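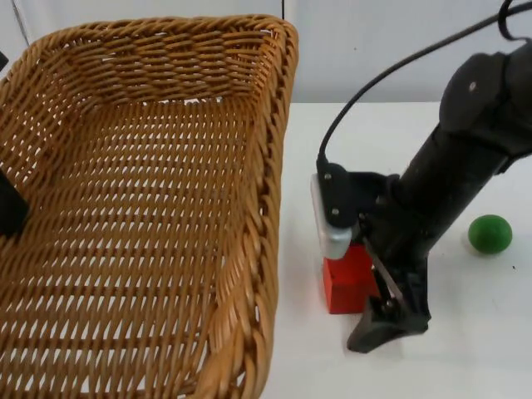
Drislow council runoff: does the transfer rule change anything?

quillback
Posted 26/11/2025
First-round totals for the Drislow seat are certified: Liden Alliance 1672, Villca List 1592, Fetum Union 1119, unaffiliated 638. No majority, so it goes to a runoff between the top two. The gap is 80 votes. Fetum has not endorsed. My reading is that Fetum voters decide it, and most of them go to Villca on the zoning issue.

tarn_row
Disagree. In the April by-election Fetum had no candidate and turnout in its precincts dropped. Those voters stay home. Model it as lower turnout and Liden holds.

quillback
April was a single-issue ballot with no party labels. Not comparable.

m_ostler4
Both of you are skipping the 638. That is eight times the margin. The unaffiliated candidate ran against the Liden road levy, so I would not split those evenly.

tarn_row
She also ran against the Villca housing plan. Read the whole platform.

m_ostler4
I did. One paragraph on housing, two pages on the levy.

pellet
Procedural point. Section 9 lets the third-place party withdraw its poll observers before a runoff, and Fetum has filed to do that. Doesn't affect the count, but it reads to me as a sign there will be no endorsement.

quillback
Do you have the filing? The clerk's page still lists them as active.

pellet
Paper copy at the clerk's counter. It goes online after the next session.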